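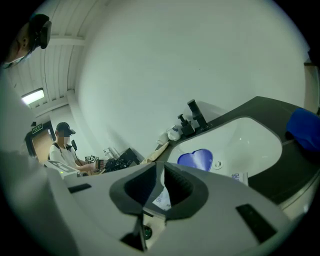
The hand-held gripper at the sink counter, with a second one in use at the table.

Looking after your hand-held gripper: questions we get a lot

Last updated 11 January 2026

These are the questions that reach the Grivurico help desk most often from folks who have just taken on a set of hand-held grippers, plus a few that only come up after a month or two of steady use. If yours isn't on the list, write to us anyway. We like hearing from you, and a good many of these answers began as somebody's email!

Do I have to clean it every day?

A quick wipe at the end of the day is plenty for the housing. Use a soft cloth, barely damp, and go easy near the slots and seams. The ridged lining inside the finger mount wants a little more attention (flour, lint and paper dust all love it in there), so give it a few strokes with a dry, soft brush and then look down into the recess under a good lamp. Please don't hold any part of the gripper under the faucet, however tempting that is when you're working right next to one.

What can I use on sticky spots?

Plain dish soap, a drop or two in a cup of lukewarm water, dabbed on with a cotton swab. Follow it with a swab of clean water and let everything air dry. Stay away from nail polish remover and anything with grit in it. We had a customer at our Marsden site scrub the lining with kitchen cleanser, and the ridges were never quite the same afterward.

How do I know when the lining is worn out?

Run a fingertip along it. Fresh lining catches a bit; worn lining feels smooth, almost polished, and light things start to slide out of your grip. In our own shop the Celtia lining sets last for some 30 sessions of kitchen and counter work, and quite a bit longer if you mostly handle cloth. Change both sides together, even if only one looks tired.

The square marker on mine is peeling at a corner. Can I glue it back down?

We'd rather you replaced it. A marker that has lifted and been pressed flat again is very often a hair out of line, and then you can spend a whole afternoon chasing an error that started with a bit of old glue. Peel it off slowly, clean the spot, let it dry, and set the new one against the edges of its plate. Run the Bimdale check afterward, before you record anything you care about.

What is the Bimdale check, and how often should I run it?

It's our short setup routine. You open and close the fingers all the way 4 times, slowly, while the software watches the markers and compares what it sees to the stored values. Run it each morning, after any drop or bump, and whenever you've changed a lining or a marker. It takes less time than making coffee.

My check stops with code 227. Is something broken?

Most likely not! Code 227 means the fingers didn't close fully. Nine times out of ten there's a crumb or a scrap of something down in the mount. Brush it out and try again. If the code comes back, loosen the mount screws a quarter turn, close the fingers by hand, and snug the screws up evenly. Still there? Send us the log file and we'll take a look.

Can several people share one gripper?

Sure, though give each gripper its own storage bag and its own page in the logbook. Wipe down the handle between people, and run the check again if someone has moved the mount to suit their hand.

How long is it covered if it does need repair?

For 365 days from delivery, parts and labor. Linings and markers count as wear items, but the first spare set of each comes in the box, usually tucked under the foam where everyone misses it.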